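Search notebook Go

Notebook, Basteo cell, April, started 09:40

Continuing with the grasp monitor for dark cloth. Yesterday Blair Mackay merged the new wrist camera node, so today I test only the perception part and leave the planner as it was.

Problem from last time: the segmentation takes the deep shadow in the charcoal cloth as a hole, and the mask breaks into pieces. Then the fold estimator finds two cloths and the controller stops with "ambiguous target". I changed the exposure limit in the Wiremetti config from 16 to 38 and kept the gain fixed. The background is now pure white in the upper right, but I accept this, as the outline of the cloth against it is very clean.

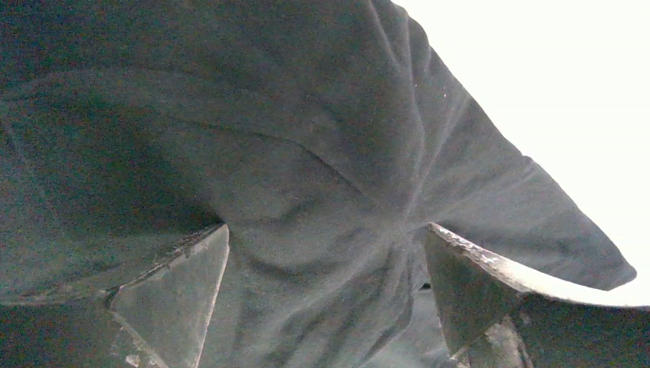 Fold estimator

The creases run together at a point slightly right of centre, between the fingertips. I want to use this point as the grasp centre instead of the middle of the mask. The corner at the right side must not pull the estimate, so I give less weight to all pixels near the outline.

The long thin crease over the upper middle is more difficult. I cannot say from one image if it is a pressed fold or a seam. For now the label is "line, unknown" and the planner ignores it.

I ran the recorded set again, 100 images. The mask stayed in one piece in all except 2. Both of these have very little light on the left side.

To do

- ask Blair if the node can publish the exposure value with each image
- mask out the finger edges, the bright band on the right one gives false ridges
- move the weights out of the code and into the Fomine parameter file
- repeat with lighter cloth before we merge to main

Stopped at 16:20.

Recent entries
Buchanan gripper driver, timeout on close
Wiremetti config, list of changed values
Fomine parameter file, naming rules
Basteo cell, hand-eye calibration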